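Reading Corner: a memoir, a swap and the November list

Thu 23 June 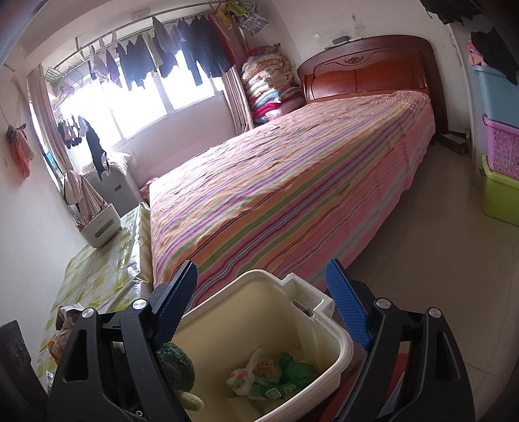
Quick one this time, I'm behind on everything. Main news first. We finished Evangelia Sotiropoulos's memoir, The Salt Stairs, and the discussion ran way over. Could have gone another hour if the building didn't close.

For those who missed it: she writes about growing up over her aunt's bakery, the years she stopped going to church, and the slow way she came back to it. Small press, Plorkix, so don't expect to find it on the front table anywhere. Order it through the desk at Fahmy Books and they'll have it in a few days. 2 copies in our own lending box as well, one of them with my coffee on the cover. Sorry.

What people thought. Mixed, in a good way. Nerea Sotomayor loved the first half and wanted to throw the second half across the room. Her complaint is that once the aunt dies the book goes soft, lots of prayers and weather. Tarun Joshi took the other side and read us the hospital chapter, the one where she can't remember the words to the psalm and the nurse fills in the line for her. Very quiet in the room after that. I had skimmed that chapter on the bus and went home and read it again properly.

My own two cents. The writing is plain and I like it plain. She doesn't tell you what to believe. There's a page near the end where she lists everything her aunt ever scolded her for, no comment, just the list, and it's the best thing in teh book. The dream parts I could do without. Three dreams in one chapter is too many dreams. Also the dates are a mess, she's nineteen at the wedding and then nineteen again at the funeral four years later, and an editor should have caught it.

Worth your time? Yes. Short too, you could get through it over a weekend.

Couple of people asked if it's "a religious book." Sort of. There's plenty of church in it, and plenty of arguing with church. Liudmyla Palamarchuk said it read to her like a book about an aunt, with God coming in and out of the kitchen. I wrote that down at the time and I'm glad I did.

NEXT BOOK
We're going with Small Lamps by So-yul Ryu. Essays, mostly on grief and on looking after her father. Twelve of them, none very long. If you only have time for some, read the first, the one about the bus driver, and the last. We'll start with the last one as Nerea has already picked a fight about it by email.

Paperback is the Unard edition. There is an older hardback floating around with a different introduction and the page numbers won't match, so bring whichever but be ready to hunt for your place.

WRITING NIGHT
Same room, same hour, week after book night. The prompt is "a rule in somebody else's house." Keep it under 500 words please. Last time we had one at 1000 and it was lovely but we lost the last reader to the clock. You don't have to read aloud. You can hand it to Tarun and he'll read it for you, he has the voice for it.

BOOK SWAP
The swap shelf is full again. Take more than you bring, just this once. Still no encyclopedias. Lots of devotionals and a whole run of Wimell paperback mysteries, the ones with the yellow spines, if you like a vicar who solves things. I've read four and the vicar is never wrong, gets a bit tiring, but I'll probaly read a fifth.

NOVEMBER
We need titles for the November vote. Memoir, essays, faith, philosophy, anything along that line. Under 300 pages if you can. Already suggested: a life of a country midwife, something on silence (Liudmyla has the title, I lost the paper), and a history of hymns that I'm told is funnier than it sounds. Reply to this email with yours, one per person.

Room holds 60 so bring a friend, we are nowhere close to filling it. Parking at the back is fine after six. Side door, the front one sticks.

More when I've caught up on sleep.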